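Products > Field Recording > Interview Kits > Ronico Two-Channel Kit

Overview Specifications Downloads Spares Support

Trullitz Ronico Two-Channel Interview Kit

The Ronico kit is a field recorder and microphone set for radio interviews, vox pops and short location pieces. It records two microphone channels to a single memory card and writes a broadcast WAV file that can go straight to the edit desk. The kit is supplied to stations, training courses and independent producers.

The recorder has two balanced XLR inputs with locking connectors. Gain is set by two recessed knobs on the front edge, one per channel, with a detent at the normal speech position. There is no menu page for gain. A reporter working alone can check and change level by touch while holding eye contact with the person speaking.

Each input has a switchable high-pass filter and a limiter. The filter is intended for handling noise, wind and traffic rumble, and should be left off in a quiet room. The limiter acts ahead of the converter, so a sudden laugh or a shout is held without clipping the file. It is not a substitute for setting level. If the red lamp stays on during normal speech, turn the channel down.

Safety track

A second pair of tracks can be recorded at a lower level than the main pair. In this mode the recorder writes a four-track file. Most desktop editors open it without conversion, but some older playout systems read only the first two tracks. Check with your station before using the safety track on material that will be aired unedited.

Markers

Pressing the side button during recording places a numbered marker in the file. Markers are stored in the file header and are also written to a plain text log with the elapsed time of each press. The log can be opened on any computer and is useful when a long hearing or public meeting has to be cut to a two-minute package – the reporter marks the exchanges as they happen and goes back to those points first. 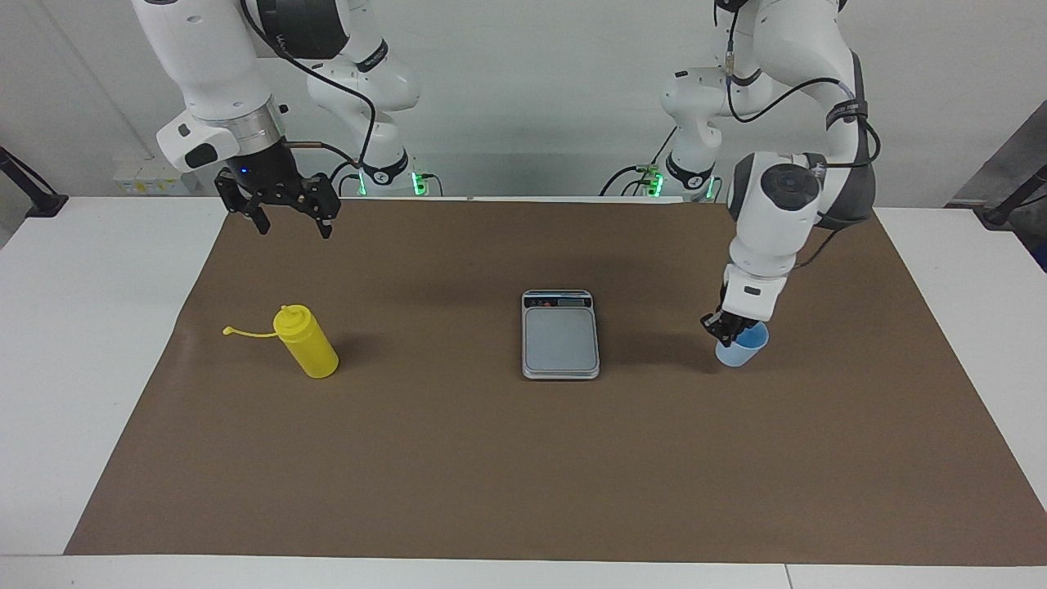
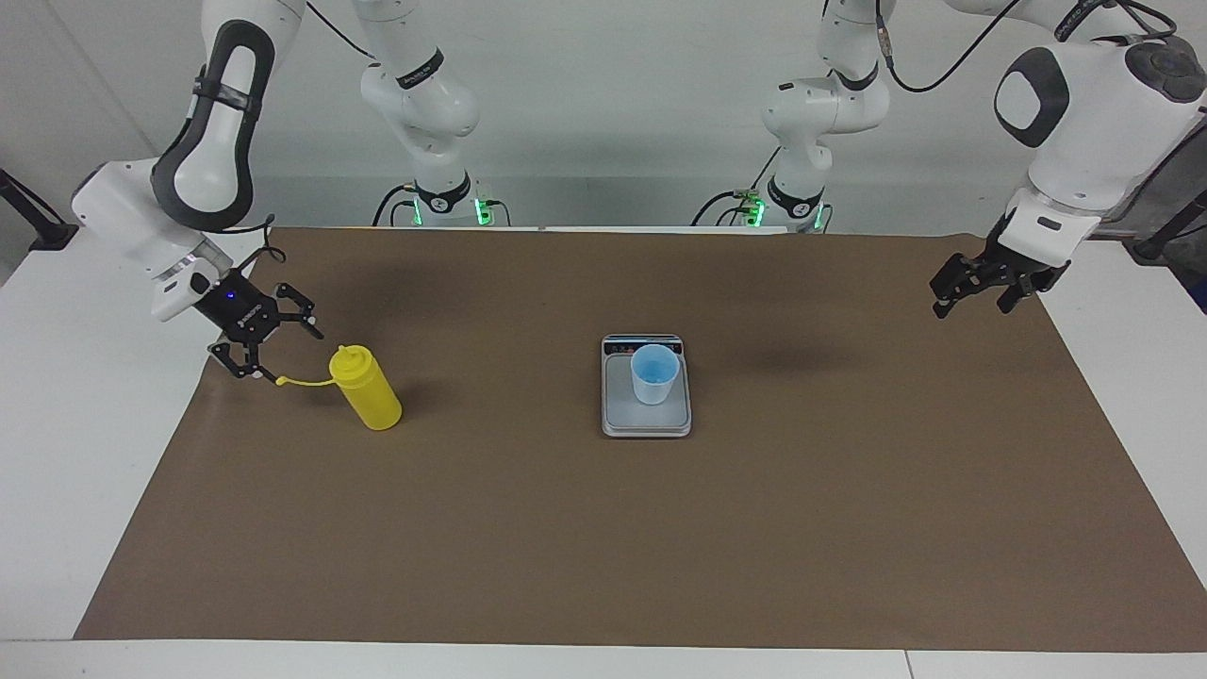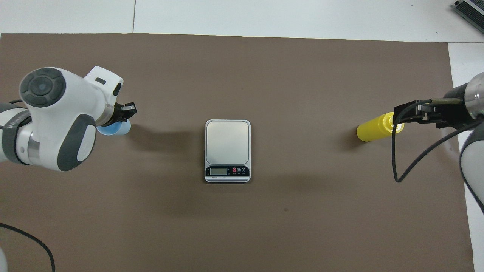 Power

The recorder runs on four AA cells or from a USB-C supply. If both are connected, USB-C takes priority and the cells are held in reserve. Removing the USB-C lead during a recording does not interrupt the file. Set the battery type in the setup menu before first use, as the remaining-time display depends on it. Phantom power shortens battery life and is off by default. The supplied microphones do not need it.

Microphones

Two handheld dynamic microphones are included, both omnidirectional. This pattern picks up slightly more of the room than a cardioid, but handling noise is lower and the sound changes less when the reporter's aim drifts. Hold the microphone a hand's width below the chin. Foam windshields are supplied for both. For outdoor work in steady wind, order the fur covers separately.

Specifications

Inputs: 2 x XLR, microphone or line, switchable
Phantom power: 48 V, switchable per channel
File format: broadcast WAV, 16 or 24 bit
Sample rate: 44.1 or 48 kHz
Storage: one SD card (not supplied)
Headphone output: 3.5 mm stereo, own volume control
Recorder weight without cells: 313 g
Microphone cable, each: 3 m
Case length: 389 mm

Firmware

Firmware 1241 corrects a fault in which the marker log was left empty if the card had been formatted on a computer. Units shipped before December may carry an earlier version. The version number appears for a few seconds at power-up. To update, copy the firmware file to the top level of a blank card, insert it, and switch on while holding the side button. Do not remove power until the display returns to the level meters.

Ordering

The complete kit is part number TR-179. It contains the recorder, two microphones, two foam windshields, two XLR cables, a USB-C lead, a padded shoulder case and a printed quick guide. Headphones are not included. The recorder is also sold alone to customers who already own microphones.

Orders in North America are handled by Gralasport. Repairs and spare parts for all regions go through the Boonyarit service center. Include the serial number from the battery compartment and a short description of the fault. Remove the memory card before shipping – cards left in the unit are not returned.

The warranty is two years from delivery and covers the recorder and both microphones. Cables, windshields and the case are treated as consumables.

Page last revised August 22, 2022

Contact Trullitz sales | © Trullitz. All rights reserved. | Back to top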